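Search this site Go

Comparing two hands on a thin handle

Run the same grip test on both hands before you pick one. We tried the Raltgate and the Fadetti, one with a feather-like duster, the other with a short white handle.

1. Home the fingers and zero the force reading.
2. Close on the handle at setting 171.
3. Sweep low along the sofa base — slowly — and log any slip.
4. Raise to 264 and repeat.

Keep the wrist cable slack through the whole sweep. 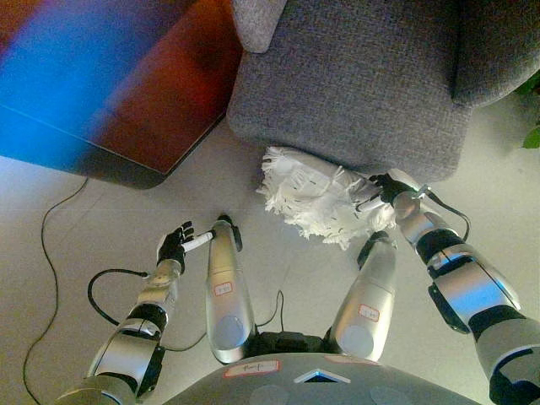 Comments (2)

Wellington Fagundes: Does 264 hold up on the Macedo controller? Mine faults at over half that.

Reply: Update the firmware first, then redo step 1.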